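Walk-through date: 27 October 2025
Property: Kelletti guest house, ground floor and upstairs bathrooms
Walked by: Odette Caron, with Lurdes Cardoso taking notes
Last walk-through: September

Dear all, I have gone on at length again this time, so please put the kettle on before you start. Boxes with an x are fine as they stand. Empty boxes need somebody's attention, and I have put a name beside most of them. If your name is there and you can't get to it, tell me and we will sort it out between us, no hard feelings.

## 1. Entrance and hallway

- [x] Front door opens fully and closes without a shove
- [x] Night light by the stairs comes on by itself
- [ ] Hall runner lies flat along its whole length
- [x] Guest fire notice is up to date and at eye level

**Comments.** The runner has started to curl again at the end nearest the kitchen, and I caught my own toe on it coming in with my bag, so I can speak from experience! Sylvain, you had some of that rubbery underlay left over from the back bedroom, and I think a strip of it would do very nicely. Until then I have rolled the runner up and put it in the linen closet. The hall looks a little bare without it, but bare floors don't trip people.

## 2. Kitchen

- [x] Smoke alarm sounds when the button is held
- [x] Fire blanket hangs by the door, away from the stove
- [ ] Extinguisher tag signed for this quarter
- [x] Knives stored in the block or the drawer tray
- [x] Fridge holding its temperature
- [ ] Cleaning products on the high shelf

**Comments.** The extinguisher itself looks healthy, with the needle well in the green, but the tag still has the last signature on it from before the summer. Sabatier service these for us, and the reference to quote when you phone them is 1043. Anatole, would you mind? They always seem to pick up faster for you than they do for me.

The drain cleaner was under the sink again. I know it's where everyone's hand goes first, mine included, but we have families with toddlers booked right through the holidays and it really must live up high. I moved it while I was there.

## 3. Bathrooms

- [x] Grab bar beside the tub takes full weight
- [x] Outlet by the mirror trips and resets with the test button
- [ ] Hot water at the basin no hotter than 120 degrees
- [ ] Non-slip mat in the upstairs tub
- [x] Extractor fan runs and the cover is clear of dust
- [ ] Soap kept in a dish with sides, away from edges

**Comments.** I'll take the water first, as it worries me the most. The downstairs basin was comfortable after a good long run, but upstairs it came out hotter than I would want for a child or for anybody with thin skin. Lurdes held the thermometer and we tried it twice, leaving a decent gap in between, and both times it went over the line. The mixing valve may only need a small turn, though I would sooner have a plumber turn it than me.

The mat upstairs has lost a good few of its suckers and slides when you push it with your foot. Please throw it out and don't be tempted to keep it "for the dog." A new one in the long size, please, as the short ones leave the drain end uncovered and that is where people step out.

Now to soap, which I know makes some of you smile. A bar left straight on the side of the tub gets soft underneath, slides off, and ends up on the floor just where a bare foot is going to land. A dish with a proper wall around it costs next to nothing and keeps the bar where you put it. Rinse the dish out between guests, and wipe up whatever has dried on around it. 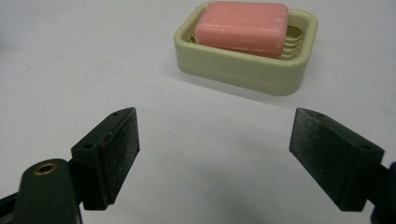
Odette Langlois would like us to give up bars altogether and fix pump bottles to the wall, on the grounds that a bottle can't slide anywhere and there is no dish to rinse between guests. She also wrote in the margin that her own mother slipped on a sliver of soap two winters ago and was on crutches until spring.

I take that very seriously, and I was sorry to read it. My one hesitation is the tile upstairs, which is old and cracks if you look at it sideways, so I would want the brackets stuck on and not drilled. Could we try a pump bottle in the downstairs bathroom first and see how the guests get on with it? I have left the soap line unticked for both rooms until we have all had our say.

## 4. Bedrooms and upstairs landing

- [x] Windows open wide enough and stay open
- [x] Carbon monoxide alarm within its date
- [x] Bedside lamps steady, cords tucked behind
- [ ] Stair rail firm from top to bottom
- [x] Spare blankets kept clear of the heater

**Comments.** The rail wobbles at the third bracket down. It isn't dramatic, just a bit of give when you lean, but people do lean, especially with a suitcase in the other hand. Sylvain thinks longer screws will cure it, and he has 32 of them in a jar at home, which ought to see us through this staircase and the next!

The lamps are a pleasure now. Thank you to whoever tidied up those cords.

## 5. Outside

- [x] Path light working
- [ ] Leaves cleared from the back steps
- [x] Trash bins closed and away from the wall
- [x] Key box code changed since the last guests

**Comments.** The back steps get slick very quickly at this time of year, and I came down them sideways like a crab. A broom is hanging on the nail inside the shed door. If you are the last one out after a changeover, two minutes on the steps would be a kindness to the next person.

## To be done before the next guests

| Item | Who |
|---|---|
| Underlay for hall runner | Sylvain Pruvost |
| Extinguisher tag, call Sabatier | Anatole Maillard |
| Plumber for upstairs hot water | Odette Caron |
| Long tub mat | Lurdes Cardoso |
| Trial pump bottle, downstairs | Odette Langlois |
| Stair rail bracket | Sylvain Pruvost |
| Back steps | whoever is there |

Keep your receipts and put them in the blue folder, please. Anything dearer than a tub mat, give me a ring first. The upstairs bathroom stays closed to guests until the plumber has been and I have taken the temperature again myself.

Odette C.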